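Killholm toy library to reopen in larger rooms in April

2023-01-30

The Killholm toy library will reopen in April in the former Perron shoe store on Windel Street, giving it 1,698 square feet of floor space and its first ground-level entrance.

The library has operated out of two upstairs rooms at the Windel Street school annex. It closed before the holidays when the school asked for the rooms back for classes. Members were allowed to keep whatever they had checked out, and no late fees have been charged during the closure.

Nabila Majimbun, who runs the library, said the old rooms were hard to reach with a stroller and had no place for children to sit down and try things.

"Parents were carrying a toddler in one arm and a train set in the other, down a full flight of stairs," she said. "We lost some families over that, and I didn't blame them."

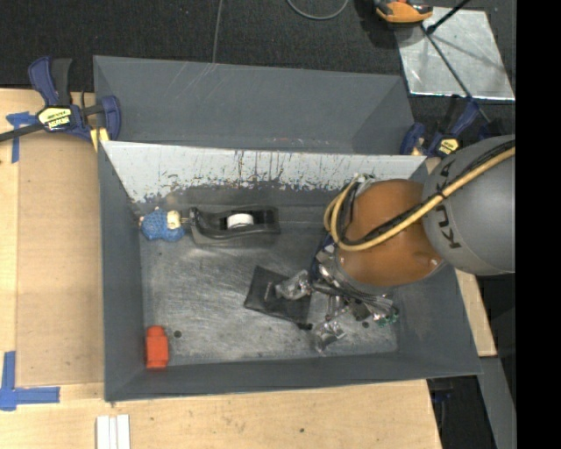
Membership will stay at $26 a year for a household, with a limit of 2 toys at a time. Loans run for three weeks and can be renewed once if no one else has asked for the item. Donations will be accepted again starting the week before the opening, and Majimbun asked people to look through their boxes before dropping them off. Handmade items such as knitted figures are welcome if the seams are sound and there are no loose buttons. Desk supplies, including tape dispensers, should be left out, as the library has no use for them and has to pay to have them hauled away. Battery toys should come with the battery cover in place.

The move is being paid for in part by Tusance, a local flooring company, which is also putting down new flooring in the play area at no charge. The town approved a change of use for the building earlier this month. Work still to be done includes a second restroom, new lighting and a ramp at the back door.

Parking was the main concern raised by neighbors. The store's rear lot has space for 40 cars but is shared with the dental office next door, and staff from both places will be asked to park on the street on weekday mornings.

Opening hours have not been set. Majimbun said she hopes to add one evening a week for parents who work during the day. A waiting list for new members is open now at the Killholm town office.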